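In Praise of the Slow Afternoon in the Simulator

There is a particular kind of meeting I have sat through more often than I'd like, and it goes the same way wherever it's held. Somebody has seen a gripper at a trade show, or has been sent a nice catalogue, and would like to buy it. Somebody else would like to buy a different one. They put the two data sheets next to each other, and the conversation becomes one about grip force and stroke and how many millions of cycles the bearings are good for, and by the time the biscuits are gone they've settled on whichever has the larger number in the row that the most senior person cares about.

I have been that senior person, I'm sorry to say, and I have chosen badly with great confidence. So what follows is partly a confession. My argument is that we spend far too long comparing grippers by what they can hold, and nowhere near long enough comparing them by what the arm can see while it's holding it (or, more to the point, while it's getting ready to). And I think the cheapest place to have that argument is in simulation, on a slow afternoon, with a pot of tea and no purchase order on the desk.

Let me say where I'm coming from. I look after a small automation group that does packing and sorting cells, mostly for people whose products are light, awkward and all slightly different from one another. Last May we were choosing between two pairs of fingers for a job of that sort. One pair came from a supplier called Davik: slim things, beautifully finished, a pleasure to hold in the hand. The other came from Kernham and was a good deal chunkier, the sort of finger you'd trust to open a stuck jam jar. The arm would be the same either way. The camera would ride on the wrist, looking down past the fingers at the work, and the controller would be learning most of what it knew from those pictures.

On paper the Kernham pair won easily. They gripped harder, they cost less, and the spare tips were on the shelf. I was ready to sign. It was my colleague Chaimae El Ouafi who asked whether I'd looked at anything through the wrist camera yet, and of course I hadn't. I had looked at the fingers from the outside, the way you'd look at a pair of shoes in a shop window.

She has a habit, which I've since stolen, of spending a couple of hours driving the arm about in the simulator with no task at all. She doesn't score it. She just goes and looks at what the wrist sees, high up and low down, leaning this way and that, over whatever surface happens to be there, and keeps the views that bother her. We sat down and did it together, me with my reading glasses on and a growing feeling that I'd been rather hasty.

I'll put in two of the wrist views, as they make the point better than I can.
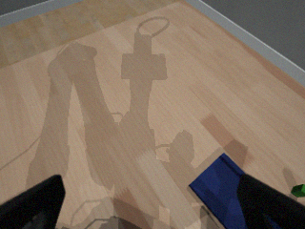
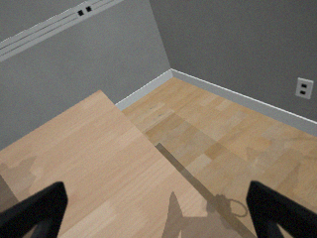
What struck me first, going through views like these, was how much of the picture is simply given away. The fingers are there in the bottom corners before you've done anything at all, and black fingers at that, so that whatever lies behind them is gone as thoroughly as if you'd put your thumb over the lens. You can live with it when the thing you're after sits politely in the gap. It's another matter when the thing you want is at an angle and half of it has slid behind a fingertip, because the controller then has to guess at the half it can't see, and it will guess with the same serene confidence that I bring to purchasing meetings.

Then there are the shadows. I had never in my life thought about the shadow of a gripper. You don't, when you're standing beside the cell with a coffee, as your eye has been forgiving shadows since before you could talk. But an arm throws a great deal of shadow, and so do its cables – loops and whiskers of shade that wander across the work and change shape every time a joint moves. A camera that rides on the arm gets a front-row seat for all of it. If you've trained your controller on tidy, evenly lit pictures, then the first strong lamp you put over the table is going to introduce it to a whole population of dark shapes it has never met.

We had an old vision routine from a previous job, written under a contractor's eye at a place called Paltel, and it looked for edges. It was a perfectly good routine. It had found the edges of trays for years without complaint, under a diffuse light box, from a camera bolted to a post. When we fed it wrist views from the simulator it found edges everywhere. It found the edge of the tray, and it found the edge of the arm's shadow, and it was equally pleased with both. I laughed, and then I stopped laughing, as I'd been planning to use that routine.

Now, I can hear the objection, because I've made it myself across many a table. Simulated shadows aren't real shadows. The wood isn't wood, the light isn't light, and the whole business has that slightly grainy, dolls'-house look to it, so why should you let it choose your hardware? I have a good deal of sympathy with this. I wouldn't let a simulator tell me how hard a finger grips, or whether a rubber pad will polish itself smooth in a month, or what happens when somebody spills orange squash into the jaw. For contact, for wear, for anything sticky or floppy, I want the real thing on a real bench with a real person grumbling at it.

But geometry is honest in there, or honest enough. If a finger of a certain width sits in front of a camera with a certain lens at a certain distance, it covers what it covers, and it'll cover the same part of the picture when you've paid for it. The same goes for where a shadow falls, provided you've put your lamp in roughly the right place. These are exactly the things the data sheet doesn't mention and the things you can't easily change once the bracket's been machined. It seems a bit mad to me that we leave them until last.

What we did, in the end, wasn't very scientific, and I don't want to dress it up. We made 100 wrist views with each pair of fingers, 200 in all, at matching arm positions, and we went through them side by side. For each one we asked whether a person who'd never seen the cell could point to the middle of the thing to be picked. That was the whole test. It took us from lunch until the light went, and we argued over a good many, and at one stage we disagreed so firmly about a bin corner that we had to go and get some air.

The slim fingers did better, as you'd expect, though by less than I'd assumed. What mattered a great deal more was the angle of the camera. Tilting it until it looked 45 degrees across the fingers, where before it had peered straight down the length of them, rescued more of the bad views than changing the fingers did. I found that humbling. We'd spent three weeks debating the choice between two suppliers, and a bracket made more difference than either of them.

We bought the Kernham fingers after all, I should say, with the new bracket, and had the tips thinned. So you could argue that the slow afternoon changed nothing, and I did in fact have that put to me by our finance people, very kindly. I don't see it that way. We bought the same fingers for a different reason and we mounted the camera in a different place, and I'm quite sure that the cell I would have signed for that morning would have been a misery to commission.

A younger engineer I spoke to about all this wondered why we bothered looking with our own eyes. His team trains on randomised scenes, 4000 of them at a go, with the lights and floors and walls and fingers shuffled about, and lets the success rate say which gripper is best. I think that's splendid and I'd like to do more of it. My worry is only that a success rate tells you that something went wrong and is rather shy about what. You get a figure for one gripper and a slightly better figure for the other, and off you go, and the fact that both of them are half blind below a certain height never comes up in conversation. Looking is slow, and it's dull, and you get a stiff neck. But you do come away knowing what your machine has to put up with.

You also see how often the wrist isn't looking at the work in the first place. An arm on its way from one spot to another will stare at the skirting board, or at a plug socket, or at a great blank stretch of wall, and the pictures keep flowing into the controller all the while. What is it supposed to make of them? In our old cells the fixed camera never had that problem, as it had only one thing to look at and looked at it all day. With the camera on the wrist you have to decide what the machine should do when there's nothing useful in view, and that's a question about controllers that I had never once raised when comparing controllers. The one we'd shortlisted, a Restrepo unit, let us gate the pictures by arm position quite easily. The cheaper one we'd been leaning towards would've needed somebody to write that part, and I know from experience who the somebody would have been.

So that's my plea. Before you compare the numbers, borrow the models of whatever fingers you're considering (most suppliers will send them if you ask nicely, and Davik sent ours the same afternoon), hang them off a simulated arm, and go for a wander. Put a lamp somewhere unkind. Look along the work as well as down at it. Keep the ugly views, and take them to the meeting along with the catalogue and the biscuits.

Chaimae has started pinning hers up on the wall by the kettle, and people stop and ask about them while they wait for it to boil. I've had two better conversations about camera brackets there this month than I'd had in the previous ten years.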